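Lilstead workshop puts two grippers through the same table test

Staff at the Lilstead automation workshop have finished the first part of a side-by-side trial of two robot grippers, using ordinary objects from desks and kitchens.

The trial compares the Hivilel parallel gripper with an older model from Khattak. Both are fitted in turn to the same arm and run from the same Plokavura controller, with the speed and closing force left alone between changes. Each gripper is given 60 attempts at every layout, and an attempt is stopped after 14 seconds if nothing has been lifted.

Noman Bangash, who is running the work, said thin objects on a flat surface had caused the most trouble in earlier sessions. "A bread roll gives you plenty to get hold of," he said. "With a pen or a ruler, the fingertips have to come down almost to the table, and a small height error means you miss it or press on it."

One of the layouts has three pens crossed over each other in front of a clear plastic ruler. A bread roll in a green glass bowl, a bottle of coffee drink and a woven basket share the table.

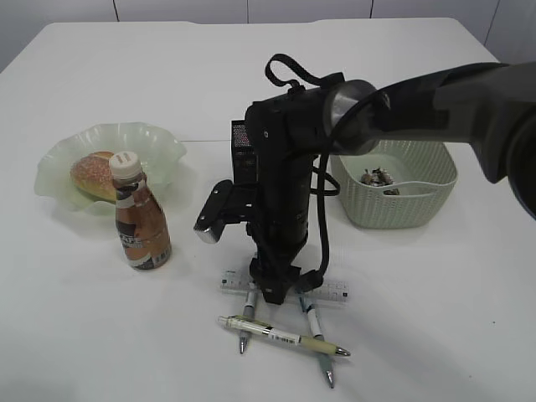 Results so far

The workshop has logged 2,692 attempts across all layouts. On crossed pens, the Hivilel gripper lifted a single pen cleanly in 42 of its 60 tries. The Khattak model has yet to complete that layout, and its figures will be added when it has.

Bangash said the two were close on bottles and bowls. Changing from one gripper to the other takes longer than he would like, as the wrist has to be set up again each time and the height check repeated.

A second round is planned for July, with softer fingertips on both grippers and a change of camera position. The layouts will stay the same. The workshop intends to publish the full table of results, including failed attempts, once that round is finished.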